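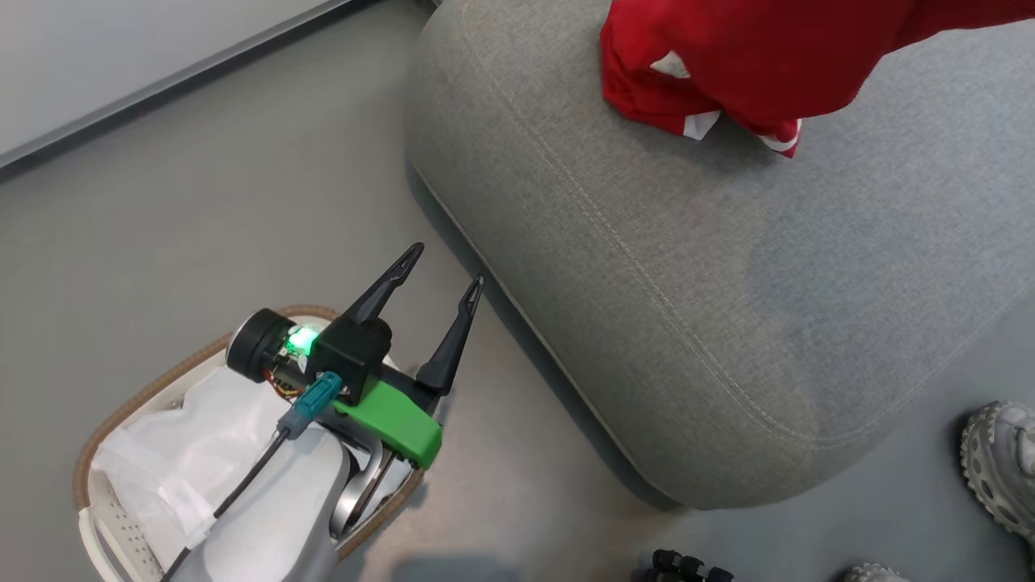

Week 2 of Household Textiles is my favorite, because we finally get to talk about laundry before it reaches the washer! Most care guides start at the machine. We start with wherever the clothes landed, and for most of us that means the furniture. A red garment bunched up on a light gray woven cover is a perfect case to think with: strong dye, pale fabric, lots of folds pressed against the surface. If the red piece is dry and has been washed many times, very little will happen. If it is new and damp with sweat, you can get crocking – color rubbing off one fabric onto another – and a pale heathered weave is a miserable place to try to get it out.

Terms for this week

Crocking: transfer of dye by rubbing. Dry and wet crocking are tested separately, and wet is nearly always worse.
Bleeding: dye leaving the fabric in water. White trim on a red garment is where you will notice it first.
Set crease: a fold that stays after the weight on it is gone. Cotton is quick to take one, polyester knit much slower.
Hand: how a fabric feels when you squeeze it. Please squeeze things. This is a hands-on course.

The pickup exercise

Take one garment from a chair, sofa or ottoman at home and move it to a basket. Before you lift it, look at how it is lying. Which side is out? Is a sleeve or leg trapped under the rest? Lift from the middle of the heap and it comes up as a bundle; lift from a hem and it opens out and you can check the label on the way. Try both, several times. Write half a page, and bring the Plendisen swatch card (the one with the red strip).
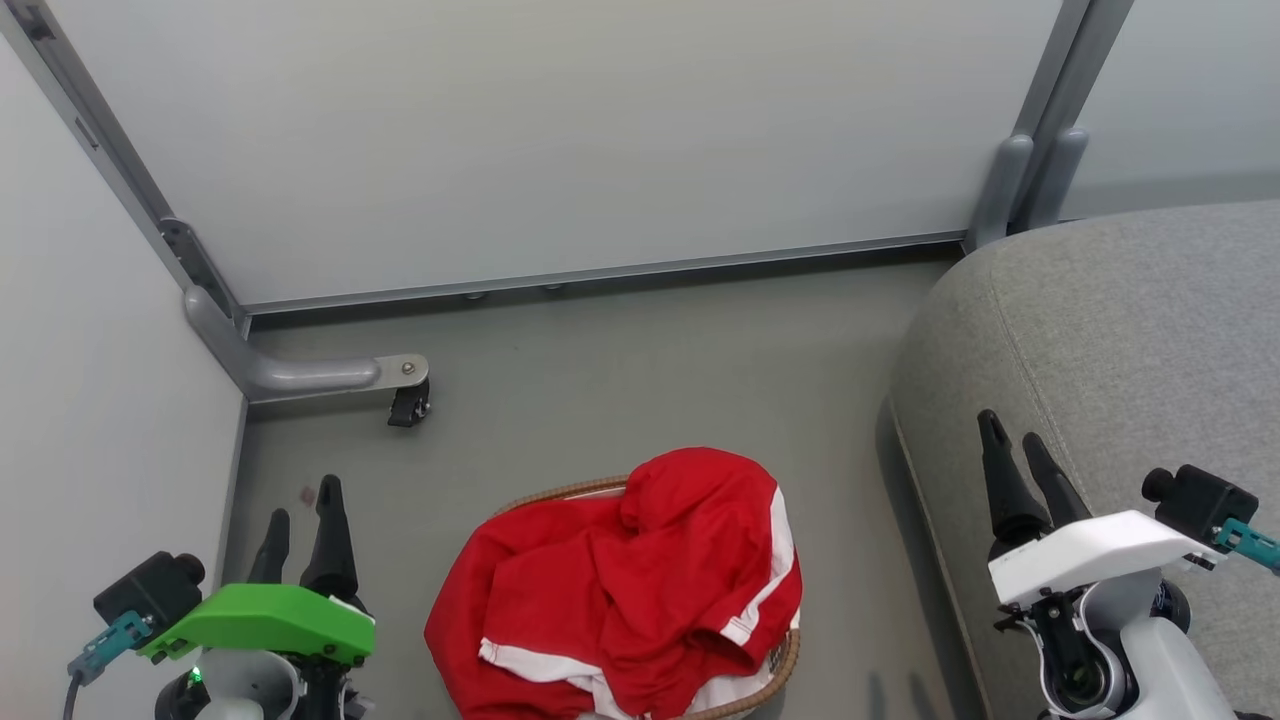
Elba Aravena wrote in after the first session that she never folds anything going into the basket, since it all gets tumbled anyway, and wanted to know if that was wrong. Not at all! Loose is fine, even good, for dirty clothes. Air moves through a loose heap, and open wicker helps. Just tuck in whatever hangs over the rim before you carry it, and keep damp things out of the bottom. Run a fingertip around the inside of the basket too – a broken end of cane will pull a thread in a knit.

Sorting, short version

Reds alone for the first few washes. Red with white trim: cool water, and out of the drum as soon as it stops. Turn printed pieces inside out.

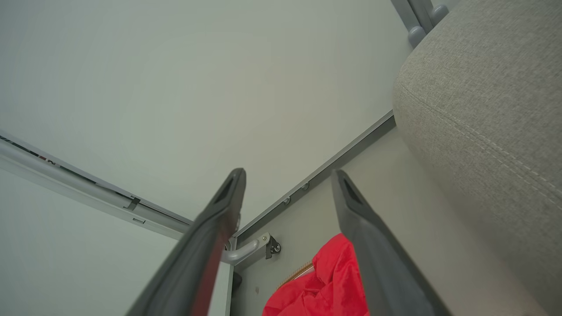 Page last changed: 29 Jan 2020

Reading for next time is handout 21, on wool. Swatch cards go back to Hortensia Bustos.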